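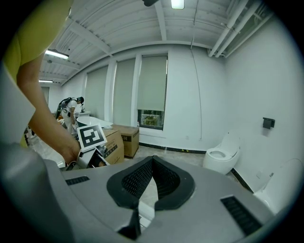 Lag is the little wait between pressing a button and seeing your game do something about it. You may have met it on a rainy afternoon, when your racing car drove straight into the pond even though you pressed left (you did press left, I believe you!). Every game move starts with a hand, maybe one wrapped around a handle like the hand on that white gripper, and the hand's squeeze or press has to become a message. If you play online, that message goes off to a faraway computer called a server, and then an answer has to come all the way home again. 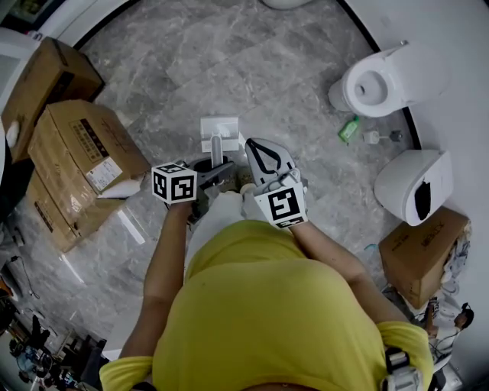 ## Why does the message slow down?

Think of a street with 40 bicycles on it, all wanting to get through one gate. In a game like Lutberg, your "jump!" is one of those bicycles. If someone at home is watching a movie and someone else is downloading Plotix, the street gets busy, and your jump has to wait its turn.
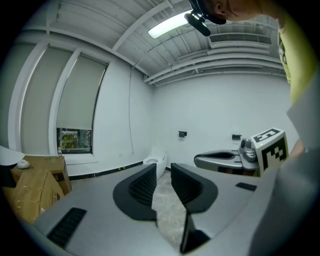
*Two black fingers, ribbed on the inside, with a narrow gap between them.*

## What can you try?

- Sit closer to the Wi-Fi box.
- Ask if a big download can wait 15 minutes.
- Close the games you aren't playing.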